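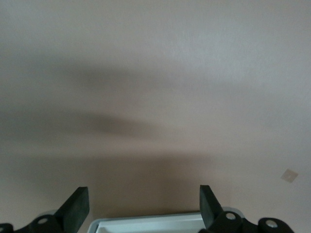 Home Galleries Rooms Paint notes Contact

The Back Room, Finally Painted

Posted Apr 10, 2018

Okay, so the back room is done! If you've been following along you know I've been going on about this room forever, and I do mean forever, because I bought the first sample pot before we had even moved the boxes out. It's a small room at the end of the hall with one window, and when we got the house it was a cold sort of green that made everybody in it look a little seasick. Now it's a soft beige-pink, flat finish, and I keep walking in there for no reason.

Most of the painting was me and Anong Tanasarn over a long weekend, with Boonmee Intarasuk coming by to fix the bits of plaster I was scared of. Here's the whole set, in the order things happened, more or less.

The green

One for the record. You can tell which parts used to be behind the bookcase, because they were a whole different green. I didn't love either one.

Sample squares

I tried a peach, a sort of oatmeal, and the one we ended up with, which is from Sisov and looked like a Band-Aid in the pot. Please don't judge a paint by the pot! It dried a lot quieter than that.

Plaster day

Boonmee did the long crack over the door and two dents I had been pretending were character. He uses a filler from Provimel that you mix up yourself, and he makes it a lot thicker than I would have dared. The bill from Intarasuk came to 48 dollars and he threw in the sanding.

Sanding, or what's left of me after it

Dust in my ears. Dust in a closed drawer, somehow. I swept, vacuumed, wiped down the walls with a damp cloth, and then went and found more of it on the windowsill.

Primer

Not much to look at, I know, but I was so happy to see that green go. It took two coats near the window where it kept grinning through.

First coat

Anong cut in along the ceiling and I did the rolling. She has a much steadier hand than me (she didn't use any tape up there, show-off) and she still finished her side first.

The panic

Every paint job I've ever done has a moment where the first coat is half dry and patchy and I'm sure I've ruined the room. We went out for noodles and left it alone, and I recommend that to everyone.

Second coat

So much better. We had bought the big can and I was down to scraping the tray on the last wall, so if your room is bigger than mine get an extra one. The roller sleeve was from Erance, short nap, and it left just a bit of texture, which I like. A wall that's too smooth shows every bump.

Afternoon

This is the part I didn't see coming: the color is different all day long. In the morning it's nearly beige. Later on, when the light comes in low, anything you put near the wall throws a big soft shadow on it, and the pink comes up around the edges. With a shiny paint you'd just get glare, so I'm really glad I held out for flat.

The curtain rod

Went up crooked. Came down. Went up again, and it's a tiny bit crooked the other way now, and there it stays.

Chair and lamp

The chair was 40 dollars at the place by the bus station and it needed nothing done to it except a good wipe. The lamp is the old one from the den with a new shade.

A few of you have asked what the whole room cost. I kept the receipts in an envelope this time, so I can tell you: 1,317 dollars, and before you faint, most of that is the new window. Paint, primer, and filler were the cheap part.

Still on the list: baseboards (they got a wipe and that's all), a proper hook for the back of the door, and whatever is going to go on the long wall. Anong says a mirror. I want to leave it bare for a while and just enjoy the paint. Next gallery will probably be the hallway, once I've picked a white, and if anyone has a favorite, send it over, I've got brushes soaking and no opinions left.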